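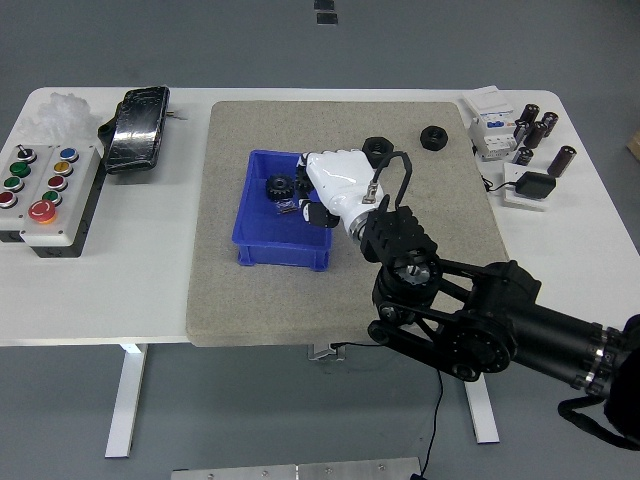
Why didn't you just pay an agency to build both apps and be done with it, a reader asked under my last post, you'd have spent less than you've spent in evenings.

Notes > Side projects > Lolleck
April, posted by admin

Fair question. Quick answer before dinner, longer one probably never.

For anyone new: Lolleck is my little savings tracker. You tell it what you're putting money away for, it nags you, you can round things up and see a bar move. It doesn't hold any money. It reads your balance through a provider and draws the bar. That's the whole product and it has been for ages.

I did talk to an agency. Asadi. Nice people, quick on email, one long call and then a PDF. Two native apps, a design refresh, an admin panel I hadn't asked for. The price was okay for what it was. What bothered me was the maintenance page at the back. Every OS update a new little estimate. Every store policy change, same. For an app with about 2,000 people signed up and a lot fewer who open it, I couldn't see the sums working past the first year.

So I went with the shared codebase thing. One set of screens, both stores. Started it in the fall, thought it would be done by the holidays. It wasn't.

What went fine: lists, forms, the goal screens, dark mode. Basically copied my web layouts over and fixed the spacing. Push notifications took one evening and I'd put aside a week for it.

What did not go fine: login. Oh boy. On the web you stay signed in and that's that. On a phone people expect face unlock, and they expect it to work after they change their phone, and they expect that if they lose the phone somebody else can't just open it and look at there savings. All reasonable! I'd stored the session token in the wrong place to begin with, plain app storage, where it had no business being. Found it while reading the platform docs for something else. Moved it to the secure storage, then had to write the migration for everybody on the beta, then broke the beta. 50 testers locked out for a night. Sorry again. You were very polite about it, mostly.

Would Asadi have got that right first time? Probably, yes. That's the part of the reader's question I can't wave away. They do banking type work all the time, I do it once.

Then the balance provider. I was on Jirko, which was cheap and had a sandbox that behaved nothing like the live one. Refreshes failing with no error, just old numbers sitting there looking like new numbers. Worst possible bug in a money app. People don't mind "we couldn't reach your bank". They do mind a wrong balance. I put a "last updated" line under every figure as a stopgap and it's turned out to be the thing people mention most in reviews. Keeping it forever.

Moved to Donetance in the end. Costs more. Docs are long but they're correct. The consent screen is ugly and can't be styled past a logo and one color, and I get why, but it looks like a different app fell into mine. People drop out there, I can see it in the logs. Wrote two lines of text on the screen before it saying what's about to happen and that helped a fair bit.

Store review: rejected twice on one side, straight through on the other. First rejection was a missing way to delete your account from inside the app. Fair. Second was the reviewer not being able to get past the bank link, so I made a demo mode with pretend accounts. Should of done that at the start, I use it myself every day now for screenshots and testing.

Where it stands. Both apps live. Just over 1,000 people have moved from the web version, the rest haven't noticed or don't care, which is fine, the web one stays up. Crash reports are quiet apart from one old tablet that hates the chart library. I've swapped the chart for plain bars on small memory devices – nicer anyway.

Still on the list:

– shared goals, for couples and roommates
– export to spreadsheet, asked for constantly
– the text size problem, where large system fonts push the save button off the bottom
– annual plan, if I can face the tax side of it

So back to the question. In money terms the agency might have come out even, I haven't added up my evenings and I'm not going to. But when something breaks at 11 p.m. I know which file it's in. With somebody else's code I'd be writing a ticket. For a bigger app with real staff I'd pay, no question, and I'd pay for the security part even now. Might still ask Asadi for just a review of the login code. If they do small jobs. Will email them this week.

Comments are open, go easy on the export people.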